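In defense of the tablecloth at work

I will argue for a tablecloth in any room where people do things, and I'll include rooms with office chairs and metal shelving. Those rooms most of all! A cloth costs next to nothing, it folds up to the size of a magazine, and it changes how people behave around a table faster than any sign taped to the wall.

I came around to this in May, when Leidy Quispe spread a pale blue one over the low table in our workshop. I'd been eating lunch off bare tabletops for 14 years and had no complaints. By the next morning there was a vase out too, a little white one, and I caught myself pulling my chair up properly and putting my keys in my pocket. Keys! On a bare table they'd have landed in the middle and stayed there until dark.

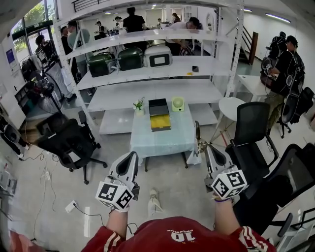
Blue was the right choice, by the way. White cloths make people nervous, and patterned ones swallow screws, pen caps and anything else you put down for a second. A pale plain color lets you see what's there. You notice the thing that has been sitting out since yesterday, and you pick it up.

Anselmo Cabrera disagrees with me on all of this. His view is that a work table should be wiped down and left alone, and that cloth is one more thing to wash. He's right about the washing. Ours goes home in somebody's bag every couple of weeks and comes back with the creases still in it, and I like the creases.

What I love is that it doesn't take a whole makeover. We have the same big white shelves we always had, with the rice cookers up where everyone can reach them, and the same black chairs on casters that never stay where you left them. I wouldn't change any of it. Open shelves are wonderful for a shared room, and a chair that rolls is a chair people will bring over to join you.

But the table is where everybody ends up, so give it something soft. Add one sprig of flowers in a vase small enough that it can't get in the way. If there's room for a little desk fan, put that out too and pick one in a color you enjoy looking at (I have strong feelings about pale green). Then leave it for a month before you let anyone vote on it. Anselmo still hasn't asked for his vote, and he has been putting his cup on a saucer.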